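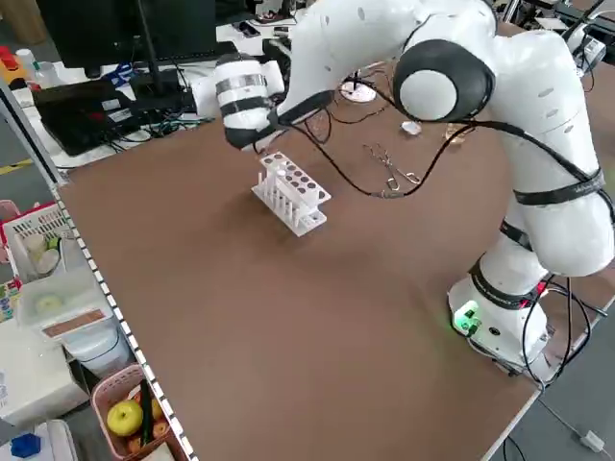
CLALLSTEAD, June

Florencia Salinas had driven more than 300 kilometres to see the arm at Parri, and now that she stood beside the brown table she could only think how much her father would have liked it — the patience of it, hanging there over the rack of tubes with its little green light glowing.

"You can come closer, love," said Angus Tomoana. "Everybody does, in the end."

She looked at the tongs lying by the rack. Dad had used a pair like them for 13 years, and grumbled about his wrists for most of them.

"Could it do his job?" she asked.

"Bits of it," said Angus, and went to find her a chair.

Last updated: June
Print this page
E-mail this story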